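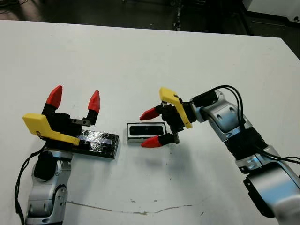 Oda Isaksson asks whether student prints can be stored flat between exhibitions without yellowing. They can, provided that only acid-free tissue touches the paper.

Workshop Tips for Exhibitors, Drurkenwood School of Art

Stack no more than 20 prints in one folder. Leave a border of 25 mm when cutting a mat - a narrower one tends to buckle. Wipe glazing with a dry cloth before framing, and never spray cleaner near an open frame. Charcoal work must be fixed before it is submitted. Labels go on the back, lower left, in pencil.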